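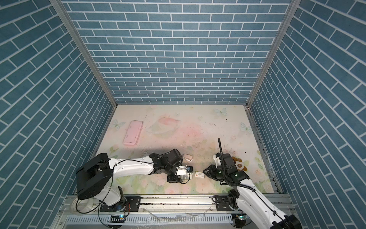
Department of Interiors and Surface Design -- News

Floral floor mats reach the end of their service, new surface to be chosen in September

The printed floor mats in the small work bays at the Irkia building will be replaced this year, the department has decided. The mats, with their pink flowers and pale blue butterflies, were bought together with the blue brick-pattern wall panels, and many visitors know the bays by these two patterns.

The decision follows a surface check which was finished in March 2026. According to Sepehr Heydari, who is responsible for materials in the department, the walls can remain as they are. The floor is a different matter. Small dark specks collect on the print, especially in the middle and toward the right side, and in one place the surface has started to peel.

"The panels can be wiped and they are fine again," says Heydari. "With the mat, we wipe and we take away a little of the flower each time. I think we have waited long enough."

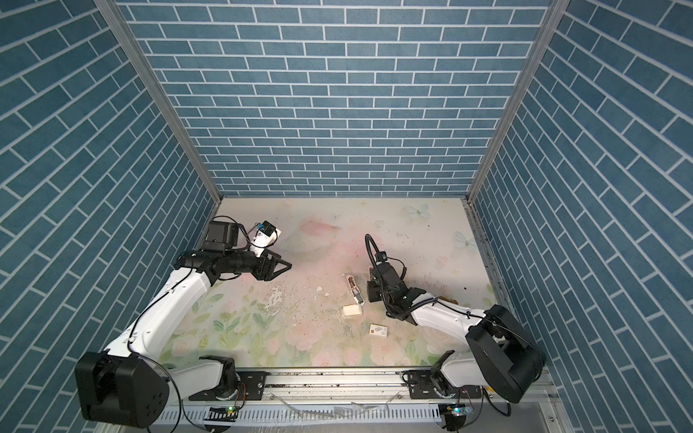 Worn print and peeling fragments on the floral mat, left of center.

The department asked for samples from two suppliers, Hellell and Tedanari. Both offer a mat with a thicker top layer, and both can print a pattern on request. A piece of each sample, 65 centimeters wide, will lie in the corridor outside the materials store, so that people can walk on it and put things on it. Staff and students are invited to write their opinion on the sheet beside the samples.

The question of the pattern is still open. Azra Karagiannis, who teaches the course on printed surfaces, would like to keep the flowers and butterflies, perhaps in stronger colors. Others have asked for a plain gray floor, on which small objects are easier to find.

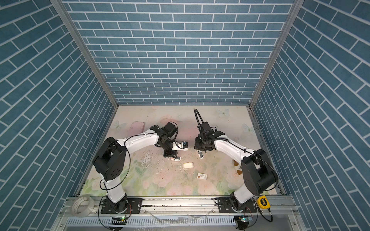

Karagiannis also mentions that a pale floor shows the dirt early, and she considers this an advantage. "On a dark mat you would have the same crumbs, but you would see them much later," she says. Her students will prepare five pattern proposals during the spring, and one of them will be a new drawing of the present design.

Until the new mats arrive, users are asked to remove crumbs with a soft brush and to avoid adhesive tape on the printed side. The aluminum corner posts should stay in their places when a mat is lifted for cleaning.

Old mats will not be thrown away at once. Pieces in good condition go to the Mohammadi workshop, where they will be used as test material for cutting and gluing. Requests for a piece can be left at the materials store, room 13.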